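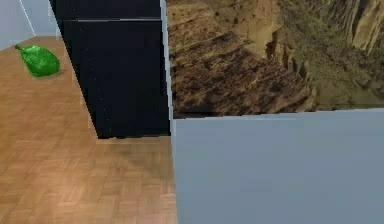
Simulated room from the evaluation set, with a green object on the parquet floor and a canyon panel at upper right.

Review: the Onditz scene generator and its companion training method
Reviewed by Emese Bakos for the Kerekes Centre reading list, 4/1/19

Onditz is a tool for producing simulated rooms in which a robot's object-finding software can be trained and tested. It is supplied with a written method, prepared by Chrysanthi Drakos and colleagues at Grurnen, and the two are best considered together. The method makes a particular claim: that a policy trained only on rendered rooms with deliberately unrelated surfaces will find small objects in new rooms more reliably than one trained on rooms that look tidy and plausible. This review considers the tool, the method and the evidence offered for it.

The principle is an established one. If floors, walls and panels change from one training room to the next, the software cannot lean on any single background and must attend to the object itself. Onditz differs from earlier generators in the way it selects its surfaces. Flat colours, wood patterns and landscape photographs are drawn from separate pools, and the user sets how often each pool is used. A parquet floor may therefore meet a plain grey-blue panel and a view of desert rock within a few paces of one another. Visual realism is given up without much regret, and the manual says so in its second paragraph.

Installation was straightforward on two of our three machines. The third required an older graphics driver, a point the release notes mention only in a table near the end. Once running, the generator produced the full set of 2833 rooms overnight. Settings are kept in a single text file, which our staff found easy to read and to share. There is no graphical editor in this version. Users who wish to move a single cabinet by hand will have to do so by editing its position in the file and rendering the room again, and this becomes tedious after the first few attempts.

The quality of the renders is modest. Floor textures are soft at close range, and the landscape panels are visibly blurred. Dark surfaces can show a scatter of small white specks, as on the black cabinet at the head of this review. We raised the specks with Grurnen, who advised that they could be reduced by a slower lighting setting. We did not use that setting for the main trial, as the published results were obtained without it.

Our trial followed the written method as closely as we could manage. We trained the search policy on the generated rooms for eight days and then tested it in 20 rooms held back for the purpose. The task was to locate one small object from a moving viewpoint and to stop facing it. Three starting seeds were used, as the authors recommend. We then repeated the exercise with a second set of rooms in which surfaces had been matched by hand to resemble ordinary offices.

The policy trained on unrelated surfaces did better in the held-back rooms under every seed. The margin was wide under two seeds and narrow under the third. Most of the gain came from rooms where the object lay close to a wall or far from the larger furniture. Office-trained policies tended to turn towards cabinets and remain there, apparently having learned that small things are usually found near large ones. The Onditz policy was slower to commit but wandered less once it had done so.

Two reservations should be recorded. First, the objects are brightly coloured, and a strong green against honey-coloured wood is not a severe test of anything. When we replaced the object colours with browns and greys, the advantage over the office set shrank considerably. The paper by Drakos and colleagues reports colour variation in an appendix but does not separate its effect, and we would ask that a future edition do so. Secondly, all testing described here and in the paper took place in simulation. The authors are careful on this point – their abstract uses the word "simulated" throughout – but the accompanying leaflet from Florasus, the distributor, is less careful and speaks of readiness for warehouse use. We found nothing in the supplied material to support that statement.

Documentation is good in its treatment of surfaces and thin in its treatment of lighting. The chapter on viewpoints would benefit from a worked case, particularly for low or slanted views in which a nearby panel takes up much of the picture. Such views are common in the generated set, and new users may mistake them for errors in placement. They can be filtered out by a single setting, although we found that doing so made the trained policy worse.

Support from Grurnen was courteous and prompt. Licences are issued by the year and cover a whole department.

Recommended for teaching and for research groups with an interest in simulated training. Groups seeking a finished product for use on a working robot should wait for the trials announced for the next release.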